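11 November 2024. Gripper comparison, bagged food.

Nendeo fingers on the left arm, Breltow on the right. Same controller for both, close force at 30, speed at 50. The job is to sort food bags between the teal bin and the two clear containers. The plants stay at the back as clutter.

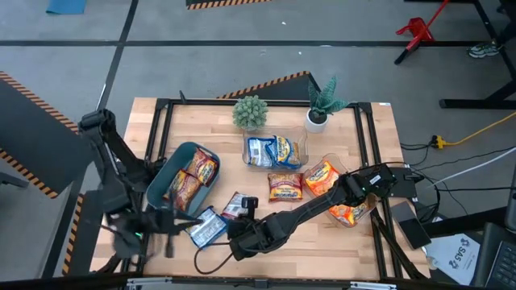 Femon asked whether the force setting means much on soft bags, and would sooner see both pairs run again at 54 before we pick one. Fair point.

Will rerun at 54 with the bags laid flat. Wrist cable on the right needs a shorter loop first.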